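A Monday at the Rothe open afternoon

I'd been meaning to get over to Rothe for ages, and when Junaid Malik mentioned that his students were opening their project room to anyone who fancied a look, I booked the day off and got on the 10.04 from Lelham. Two changes and a bus. The bus drops you at the wrong end of the site, so allow a good while for walking round the bike sheds looking lost.

It was busier than I expected for a wet January afternoon. There were parents, a few people from local firms, and a whole coachload from the school at Illiletti who got to the biscuits before the rest of us. Roswitha Albers was on the door with name stickers and a sheet telling you what was on in which room. I skipped the welcome talk (sorry!) and went straight upstairs to the second-year robotics group, who were in room 152.

The class has spent this year on one job: getting an arm to work on a server rack. Pulling a unit out, putting a unit in, all those dull little jobs that somebody currently does by hand in a noisy room. They do it in simulation first, and the simulation was what they had up on the big screen, with the students taking turns to talk us through it.

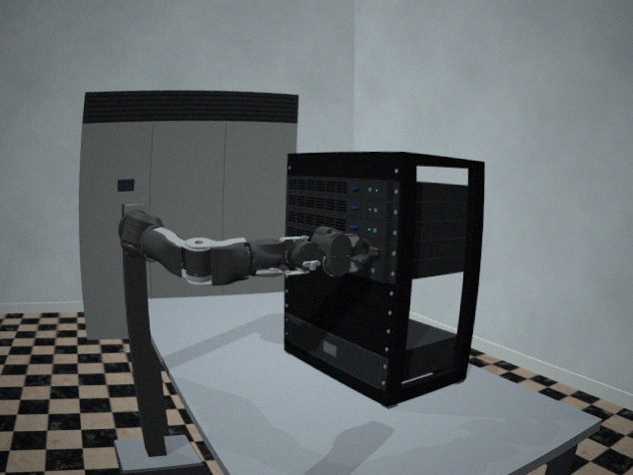 Rothe Technical College – Automation and Robotics – Second-Year Project Group

I got chatting to Jussara Figueiredo, who had done a lot of the modelling, and she was very patient with my questions. I wanted to know why they'd gone to the trouble of a chequered floor. Her answer was that on a plain one she kept misjudging how far the pedestal stood from the table, and with squares she could see it at once. The arm stands on its own post beside the table, so shifting that post even slightly changes what the gripper can get to inside the rack. She had tried a lot of positions before settling on one she liked, and she had a notebook full of crossed-out sketches to prove it.

The hard bit, she told me, is the last little stretch. Swinging an arm across a room is easy enough these days, but the units sit close together, and the gripper has to come in straight at the one it wants and leave its neighbours alone. In the simulation a bad approach sometimes ends with the gripper sunk a little way into the front of a unit, as though the metal were butter. Jussara said they'd had long arguments over how strict to make the contact settings. Make them too strict and everything crawls, too loose and you get the butter.

Gunther Engelhardt teaches the group, and he makes them log every attempt. The count was up to 147 when I was there. He wouldn't be drawn on how many he'd call good ones! What he did say was that a run only goes on the board if two students agree on what happened, and I liked that a lot. There was a fairly heated discussion about one of them going on by the window while we talked.

Then tea, and a long natter with Edeltraud Heitmann, who came over from Grumanden and runs an after-school club there with four laptops and a cupboard. She wanted to know if any of this would work with fourteen-year-olds. Gunther thought it would if you swapped the rack for a bookshelf and started with one book, and he promised to send her the worksheets from the first term. I've asked for a copy too.

I didn't get to the welding bay or the print room, so I can't tell you about those. Junaid says they'll open up again after Easter – bring a coat, the corridor's freezing.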